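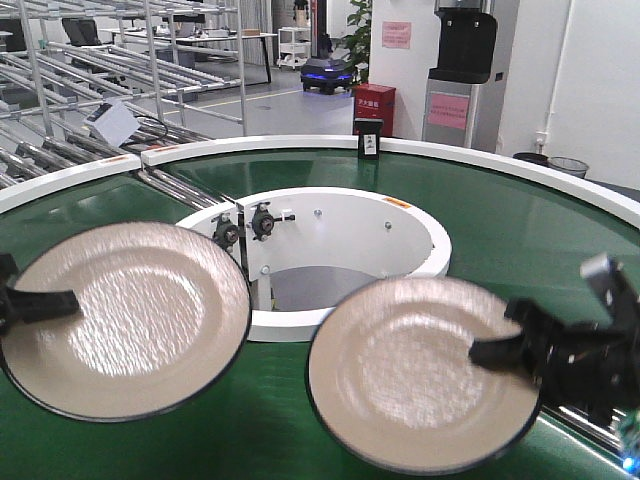
How do I get limescale off a kettle without it tasting of vinegar for a week?

Use citric acid instead. Two level tablespoons in a litre of water, bring it to the boil, switch off at the wall and leave it for half an hour, then tip it out, rinse, and boil a fresh lot of plain water to throw away. Hardly any smell and no taste that I can find.

Posted by Sunita Blackwood

Bit more background, as I know someone will ask. We moved in July from a soft water area to a very hard one and I wasn't ready for it! The kettle is an Iwasaki, stainless steel inside, and it went from shiny to looking like the bottom of a rock pool in no time. I did the white vinegar thing my mum always does and my tea tasted like a chip shop for days. I've put the first thing I was told at the top, but I'd still like to hear what other people do — and how often. Also, is there any point in a filter jug? My neighbour swears by hers but the cartridges aren't cheap.

Vaughn Hutchins

Citric acid here too, I buy it in a big bag and it lasts ages. Look in the home brewing bit of the shop, it's much cheaper there than the little sachets sold for kettles, and as far as I can tell it's the same stuff. Keep it in a jar with a label on, mind, it looks exactly like sugar and my brother-in-law found that out the hard way.

Couple of things I've learned. Put the powder in the cold water before you switch on, never into water that's already boiling, or it fizzes up and out of the spout and all over the worktop. If you've got marble or any sort of limestone near the kettle, move the kettle to the sink drainer first. Acid eats stone and you'll get a dull patch that won't wipe off. And don't wander off and forget it overnight like I did.
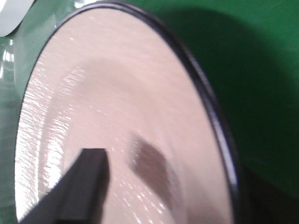
As for how often, I do mine every 5 weeks or so, when I start seeing bits floating in the cup. If you leave it till the bottom's gone completely white you'll probably need to do it twice. The little mesh in the spout lifts out on most kettles, and you can soak that in a mug of the same mix and go over it with an old toothbrush.

On the jug — I had one for a year. The tea did look better, none of that film on top, but I kept forgetting to change the cartridge and then it made no difference at all. Depends how organised you are, I suppose.

Clyde Van Dusen

Lemons work. Cut one up, boil it, leave it, done. Kitchen smells lovely.

Thomas De Luca

Lemon's fine for a light coating but it won't shift the thick stuff, I've tried. Whatever you use, check the booklet first, some makers say only to use their own descaler and can be funny about the guarantee. And empty the kettle at night! Mine has been a lot better for it.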